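Drovville Football Development Programme
Progress report to the Albers Fund
Reporting period: second half of the grant term
Date submitted: 4/15/19
Prepared by: Hamidreza Shahbazi, programme lead

1. Position against plan

Work on the grass pitch is finished and signed off. The drainage contract with Girik closed within the agreed sum, apart from one variation for extra stone at the eastern touchline, which was met from contingency. The pitch has been open for fixtures since the contractor's final visit and has lost two match days to weather. The previous season's figure was nine.

Coaching delivery is on plan. Fourteen coaches now hold the introductory certificate, against a target of 12. Three have been entered for the next level and are waiting for assessment dates from the county. The under-11 and under-13 girls' sides have both completed their league programmes. The under-15 girls' side has not been entered, as registrations stopped at eight players and the league minimum is 11. We propose to carry this target forward to September.

2. Attendance

Session registers show 3849 individual attendances in the period. This counts each player once per session and excludes match days. Midweek sessions make up most of the total. Saturday morning attendance fell after the clocks changed in autumn and has only partly recovered; the overlap with swimming lessons at the leisure centre is the likely cause, and we have asked the centre for its summer timetable before fixing ours.

Registers are kept on paper and entered weekly into Talix, the booking system bought in the first half of the term. Talix does not separate trial players from registered players, so the two groups are combined in the figure given here. The supplier has said a later release will deal with this but has not given a date. Until then a manual split will be kept for the girls' sides only.
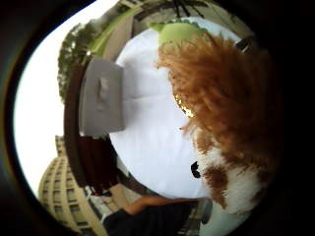 Soft toy with long reddish-brown and white fur.

3. Expenditure

Spending is within budget on all lines except travel. Coach hire for away fixtures came to 951 pounds over the allocation. Two cup ties were drawn away at long distance and one league match was moved to a neutral ground at short notice. We request permission to move this amount from the equipment line, where goals and nets were bought second-hand from a neighbouring club and a balance of roughly 700 pounds remains. The rest would be met from match fees.

No funds have been spent on player payments or on the first team. The first team's accounts are held separately and were not charged to the grant at any point.

4. Issues and risks

Floodlighting - the application to extend evening use to 9.30 pm has been returned by the planning office with a request for a light spill survey. A quotation has been obtained. If the survey cannot be done before the close of the term, the evening sessions planned for next winter will have to stay at the school site, where the surface is shorter than full size and is suitable only for under-13s and below.

Referees - two of our four junior referees have left for university. One replacement is in training. Home fixtures have been covered so far by visiting clubs' referees under the league's reciprocal rule, which permits this for no more than five matches a season. We have used four.

Pitch wear - the northern goalmouth has thinned. Reseeding is planned for the close season and will take the pitch out of use for six weeks.

5. Next period

Complete the light spill survey and resubmit the application. Reopen registration for the under-15 girls' side. Fill the second referee vacancy. Reseed the northern goalmouth. The final statement of account will follow once the coach hire invoices have been settled.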